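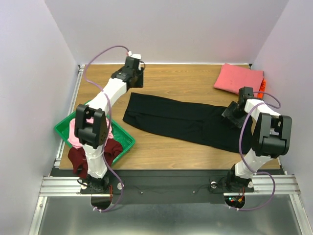
3. El taller de primero como laboratorio: lo que vimos desde dentro

Antes de entrar en los resultados quiero contar cómo funcionaba el curso, porque cuando lo explico en congresos siempre me preguntan lo mismo (¿pero entonces cuándo aprenden a dibujar?) y la respuesta no cabe en una diapositiva. Doy clase en primero de Bellas Artes desde hace bastante tiempo y he pasado por casi todos los formatos imaginables: asignaturas sueltas de dibujo, color y volumen, un cuatrimestre entero de modelo del natural, una cosa rarísima a medio camino entre seminario y tutoría que duró muy poco. El programa Kikar, que es el que estudio en este artículo, salió de juntar dos de esas asignaturas, Fundamentos del Dibujo e Historia del Arte Contemporáneo, en un solo bloque con un solo equipo docente. Suena a decisión administrativa, y en parte lo fue, pero cambió por completo la manera de dar clase.

La idea era sencilla de formular y bastante difícil de llevar a la práctica. Cada unidad partía de un problema (la repetición, el encargo, la copia, el resto) y no de una técnica. Los estudiantes leían, discutían y producían a la vez, en el mismo espacio y con las mismas personas delante. Quien explicaba a Warburg por la mañana era quien te corregía el montaje por la tarde, y eso, que parece un detalle, resultó ser lo que más mencionaron los estudiantes en las entrevistas. Yo también lo noté: cuando te toca corregir lo que has explicado, te das cuenta enseguida de lo que no se entendió.

3.1. Los diarios de taller

El material principal del estudio son los diarios que los estudiantes llevaron durante el curso. Les pedimos que escribieran al final de cada sesión, a mano, sin extensión mínima, y que pegaran o dibujaran lo que quisieran. Al terminar recogimos los cuadernos de quienes habían firmado el consentimiento, los transcribimos y nos quedaron 1688 entradas. Las hay de una línea («hoy nada») y las hay larguísimas, con esquemas, listas de la compra y quejas sobre la calefacción. Decidí no limpiar nada de eso. En un primer intento habíamos separado lo «relevante» de lo «personal» y el resultado era un corpus muy ordenado y muy muerto, en el que todo el mundo parecía hablar como el programa de la asignatura.

La codificación la hicimos entre dos personas, por separado, y después comparamos. En los desacuerdos no promediamos ni votamos: volvíamos al cuaderno y leíamos las entradas anteriores hasta entender de qué se estaba hablando. Es un método lento, lo reconozco, y habrá quien eche en falta un coeficiente. Para lo que yo quería saber (cómo cuenta un estudiante de primero lo que cree que está aprendiendo) me pareció el adecuado. Las categorías salieron de la lectura y fueron cambiando bastante por el camino; la que al principio llamábamos «frustración», por ejemplo, acabó repartida entre otras porque metía en el mismo saco el enfado con una nota y el enfado con una escayola que no fragua, y no tienen nada que ver.

3.2. Las estaciones abiertas

El otro elemento del programa que hay que describir son las estaciones. En un taller convencional cada estudiante tiene su mesa y su rincón, y lo defiende con uñas y dientes. En Kikar no había sitios asignados. El aula se organizaba en estaciones de trabajo y cada grupo rotaba al cambiar de unidad, de manera que heredaba lo que el grupo anterior hubiera dejado allí: materiales, pruebas, a veces una pieza a medias. La regla era que se podía usar todo lo que quedara en la estación y que había que anotar en el diario qué se había usado.

Figura 1. Estación de trabajo con una prenda negra extendida sobre el tablero de madera, entre dos brazos robóticos.

Las reacciones a esta regla fueron de lo más variado. Hubo estudiantes a quienes les pareció una liberación (por fin no tener que empezar de cero, escribía una) y otros que la vivieron como una pequeña agresión, sobre todo al principio. Una entrada que me gusta mucho dice, sin más: «Han pintado encima de mi fondo. Está mejor. Me da rabia». Creo que ahí está buena parte de lo que intento explicar en este artículo. La autoría, que en clase de historia se discutía con toda la calma del mundo a partir de textos, se convertía en la estación en una cuestión de quién había tocado qué, y los mismos estudiantes que por la mañana defendían la muerte del autor con muchísimo entusiasmo por la tarde preguntaban si podían recuperar su cartulina.

También tuvimos que negociar entre el equipo docente. A mí las estaciones me convencieron enseguida, pero entiendo las reservas: es más difícil evaluar, se pierden cosas, y quien necesita silencio y continuidad para trabajar lo pasa mal. En la segunda mitad del curso introdujimos una variante que los estudiantes bautizaron como Onico – no he conseguido que me expliquen de dónde sale el nombre – y que consistía en reservar una estación para trabajos largos, sin rotación, a la que se accedía presentando una propuesta breve por escrito. Funcionó razonablemente bien. Algunas de las propuestas son, además, de los textos mejor pensados de todo el corpus, quizá porque había algo concreto que conseguir con ellos.

3.3. Escribir para hacer, hacer para escribir

Una de las preguntas de partida era si la integración de taller e historia se notaba en la escritura. Esperaba encontrar, lo confieso, un progreso más o menos limpio: entradas descriptivas al comienzo, entradas analíticas al final, referencias teóricas cada vez mejor traídas. No fue así. Las referencias aparecen a rachas, casi siempre cuando algo ha salido mal o cuando hay que justificar una decisión ante el grupo, y luego desaparecen durante semanas. Un estudiante puede citar con soltura una lectura sobre el archivo en la unidad de la copia y, en la siguiente, volver a escribir que su pieza «queda bonita así».

Durante un tiempo leí esto como un retroceso y me desanimó bastante. Después, releyendo los cuadernos enteros, uno detrás de otro, empecé a verlo de otra manera. El vocabulario teórico se usa cuando hace falta, como se usa una herramienta que está en el armario, y el resto del tiempo se trabaja con palabras corrientes. «Bonito», por cierto, es un término mucho más preciso de lo que parece en boca de estos estudiantes: lo emplean para decir que una pieza se puede enseñar, que ya no da vergüenza, y rara vez para hablar de belleza. Dedicamos una categoría entera a los usos de «bonito» y me habría encantado tener espacio para desarrollarla (queda para otro artículo).

Donde sí encontré un cambio sostenido es en la forma de describir el trabajo de los demás. En las primeras unidades, los compañeros aparecen en los diarios como ayuda o como estorbo. Más adelante empiezan a aparecer como gente que toma decisiones: se cuenta qué intentaba hacer tal grupo, por qué eligió un soporte, qué habría pasado con otro. Atribuyo buena parte de esto a las estaciones, porque para continuar algo heredado hay que hacerse una idea de lo que quería quien lo dejó. También pudo influir la crítica colectiva, que hacíamos en el pasillo y de pie para que no se eternizara, y que a veces se eternizaba igual.

3.4. Algunas cautelas

No quiero vender Kikar como una receta. El curso se benefició de condiciones que no se dan en todas partes, empezando por un equipo que ya se conocía y un aula con llave propia. Comparé nuestros materiales con los de dos programas de primer año con los que mantenemos intercambio, Adudel y Dhillon, y las diferencias son instructivas. Adudel mantiene la separación entre taller e historia pero comparte las evaluaciones finales, y sus estudiantes escriben textos más largos y más seguros que los nuestros, con menos dudas y también con menos taller dentro. En Dhillon la parte teórica se concentra en un seminario intensivo al final, cuando ya hay obra sobre la que hablar; me parece una solución muy sensata y no descarto copiarla.

Hay además un problema evidente, y es que yo estaba allí. Daba clase, corregía y luego leía los diarios como investigadora. Los estudiantes sabían que los cuadernos no contaban para la nota y que no los leeríamos hasta cerrar las actas, pero sería ingenuo pensar que escribían como si no existiéramos. De hecho, varias entradas se dirigen directamente a nosotros («si leéis esto, la unidad del encargo es demasiado corta»; tenían razón, la hemos alargado). He preferido conservar esas interpelaciones y tratarlas como parte del material. En la sección siguiente vuelvo sobre ellas a propósito de la evaluación, que es donde la relación entre docentes y estudiantes se pone más tensa y donde los diarios cuentan cosas que en las reuniones de seguimiento no salieron nunca.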